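Search datasets, models, users

# Kadia-Sim Kitchen (data card)

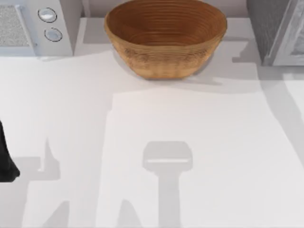 Policies trained on Kadia renders with shadows off did worse on the Zeler eval, so we re-rendered everything with shadows on. 2000 episodes, two arms, 508 held out. Lots of views look like this one: bowl at the back of the counter, one gripper only there as a shadow below it. Dont crop these out, the policy seems to use them.

Shadows off: 290 of 508 succeed. Shadows on: better on 8 seeds, full table comming. Sim only, no real kitchen yet.

Tags: manipulation, bimanual, simulation

Contact Sammont | © Sammont | Back to top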